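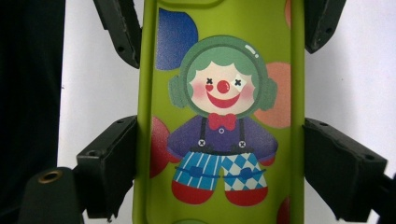 **Equipment Review Group, Bovville Technical Library**

*July 17, 2020*

The Group attended the open day held by Fleltora at its Paracha workshop to assess the Clelletti hand-held gripper for the library's equipment loan program. Our review is based on the demonstration and on a short period of supervised use.

## Handling

The tool was shown with ordinary household goods, among them a lime-green phone case printed with a cartoon clown in mismatched blue and white trousers. Its black fingers pressed on both sides of the case and held it upright. Members of the Group found the grip easy to learn, and most were comfortable with the trigger after 2 attempts. The handle is somewhat large for smaller hands, and the supplier should consider a second size.

Thin and flat items required more care. The operator had to approach them squarely, and the printed guide gives this point only one sentence. We would ask for a fuller page on it before the tool is lent to first-time users.

## Condition of the Fingers

The workshop reported 554 grips on the demonstration unit since February. The fingers show scuffing on their upper faces, and the lower edge of one is visibly ragged. Small screw holes are present along the fingers. We were told that a replacement pair can be fitted in around 6 minutes, although this was not demonstrated.
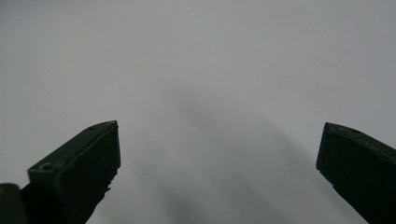 ## Findings

The Group rates the gripper as suitable for loan to adult borrowers, subject to an inspection of the fingers at each return. Spare fingers should be ordered with the first unit. The quoted price of $102 per pair is high for a part that wears, and the Group has requested terms for a larger order.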